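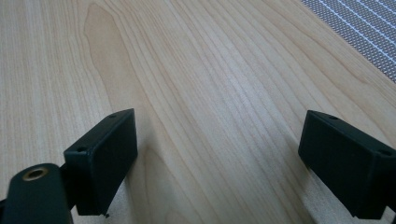 Natalia Ledesma told the front row at the Ovov open day that a robot demonstration should be boring, and that she had come to Varnport hoping to be bored. I think she was right, and I wish more companies would take the hint.

I went in April, with 25 other people. The talk covered hand-held grippers, the kind a person carries through a task so that a machine can learn from the recordings later. Two fingers, a tabletop, the same short job over and over. The company says it wants 600 recordings of each job before it trains anything. We watched for 85 minutes.

A man behind me left early. He wanted a robot that walked. I understand that, but a walking robot on a stage tells me very little about whether I would want one in my kitchen or my shop. Watching a person repeat a small job tells me where the work goes, and how much of it is still done by people.

My complaint is with the last part. Tiburcio Barajas closed with a short film, all music and quick cuts, and took only two questions. I would have traded the film for more time at the tables. If Ovov holds another one, it should let visitors try a gripper themselves and show the failed attempts along with the good ones.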